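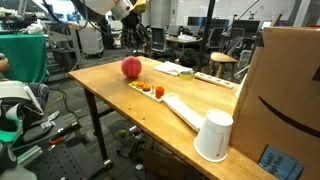

Danilo Dizon

Posted 16/07/2026 in Clubs and Student Projects

How do you stop a sorting task from falling apart at the last piece?

Hello all. I've been reading this board for a good long while and have had a lot of help from it without ever saying thank you, so thank you, and now I'm going to ask for some more.

I help to run the robotics club at our college. We meet in the long room at the back of the engineering corridor, and this term the students have been working on a tabletop tidying project which they named Gronum (please don't ask, there was a vote and I lost). The idea is that the arm picks up a small thing from the table, decides where it belongs and puts it in the long white tray. The ball on the table is for a later stage, along with the white block with the row along the top, which is meant to become a peg-sorting job if we ever get that far. The paper cup is part of the task as well, as one of the things to be picked up and moved.

The first part is going rather well. The students wrote most of the code themselves, with a bit of shared library from a group called Udell who were at the same stage as us last year and very kindly let us have their notes. When we put one piece down, the arm finds it and places it nicely nearly every time. When we put several down, it starts off well and then gets worse and worse, and by the last piece or two it's hopeless. It either presses the piece against the side of the tray or lets go too early and the piece rolls off across the table. The round pieces are the worst, as you'd expect, but the upright cylinder gets knocked over as well.

We did a proper run before the end of term, 184 attempts in all, and the students wrote every one of them down on a big sheet. We got 86 clean placements. I was quite pleased with that until one of them pointed out that nearly all the clean ones came early in a round.

Things we've tried so far:

Slowing the arm down. It helped a little, and then the students got bored and so did I.

Moving the tray nearer to the arm. This made it worse, and I don't understand why.

Re-doing the camera set-up before each session. It made no difference that I could see.

The rules for the show in the autumn give each club a fixed time, run off a little program the organisers call Timer, and it doesn't stop for anything. So we can't just go slower and slower until it works. We also can't buy much. I have two students who are very keen to rewrite the whole placing part from scratch over the summer and I'd like to know whether that's a good use of their holiday before I say yes – they're the sort who will do it in a weekend and be cross with me if it was for nothing.

Any thoughts gratefully received, and do please use small words, I came to this from teaching woodwork.

Thanks,
Danilo

3 replies

Malabanan
Member, helpful badge

Hello Danilo, and welcome out of the shadows! What a lovely project. I had a group doing something very like this a few years back and your letter brought it all back to me, the good bits and the bits where I drove home in silence.

I'd hold off on the rewrite for now. If one piece on its own goes in well, then your placing code is basically sound, and I would look first at what changes as the round goes on. There are two things I'd check, and you can do both in an afternoon.

The first is the tray itself. Does it move? Ours did. It was a light plastic thing and every time the fingers brushed the rim it shuffled along a tiny bit, hardly enough to see, and by the end of a round it was a finger's width from where the program thought it was. Put a strip of masking tape along the table at each end of the tray, right up against it, and run a full round without touching anything. If there's a gap between tape and tray at the end, you've found your trouble. That would fit with it getting worse when you brought the tray closer too, as the arm would be coming down at a different slant and might well be catching the rim more often. We fixed ours with four blobs of sticky tack underneath and I felt very foolish.

The second is where the program thinks the free space is. Ask the students whether the arm looks at the tray again before each piece, or whether it looks once at the start and then works down a list of spots. If it's a list, then one piece rolling a little way along will spoil the next spot, and that one will spoil the one after, and so on. It's a very natural way to write it (mine did exactly the same) and it works beautifully until the tray starts to fill up. Looking again before each placement costs you a second or so, but you'd more than get that back.

For the round ones, can you put something in the tray for them to sit in? We cut rings from an old foam mat, just thick enough to stop a ball wandering. Do check your rules first, as some shows count that as changing the equipment and some don't mind a bit. With your woodwork I should think you could make something far nicer than we did.

For the upright cylinder, have the arm put it in last and come straight up afterwards, with no sideways movement at all until the fingers are well clear. I would bet you a biscuit that it's being knocked on the way out and never on the way in. Get somebody to film it on a phone from table height, close up and from the side, and play it back slowly. The students will enjoy that and it will save a great deal of arguing.

One more thing and then I'll stop, I promise. Ask whoever kept the big sheet to go back and write, next to each miss, which place in the round it was and what sort of piece. You may have the answer sitting there already. We spent almost a month guessing before one of our quieter lads did that with a highlighter pen, and it took him a lunchtime.

Do come back and tell us how you get on. And let your two keen ones do the "look again" part, it's a good meaty job for a summer weekend and it won't be wasted whatever the tape tells you.

gripper_gran

Have you tried turning it off between rounds? Ours used to drift if it was left on all morning. Not sure if it's the same make though. Good luck with the show!

Danilo Dizon
Original poster

Thank you both so much. I went in this morning with a roll of tape feeling quite sure the tray was staying put, and it was not. There was a gap at the far end that I could get a pencil into. I've ordered some sticky tack and in the meantime we've got double-sided carpet tape under it, which may never come off again.

I also asked about the list, and yes, it looks once at the start and never again. The student who wrote it went a bit pink and then said he'd already been meaning to change it, so he and his friend are now doing that over the holiday and everyone is happy. I've told them to leave the rest of the placing code alone until we've done another full run.

The rules do allow something inside the tray so long as it lifts out by hand, so I'm going to have a go at some little rings in thin ply. I rather like the idea of having a job of my own in all this.

We did try turning it off and on between rounds as well, gran, and it didn't seem to do anything either way with ours, but thank you for the thought. I'll put the new numbers up here when we have them – we can't get back into the room properly until the end of July, so it may be a little while.

Malabanan
Member, helpful badge

Oh, well done! Sand the inside edges of those rings a bit rounder than you think you need, and make a spare set while you have the saw out.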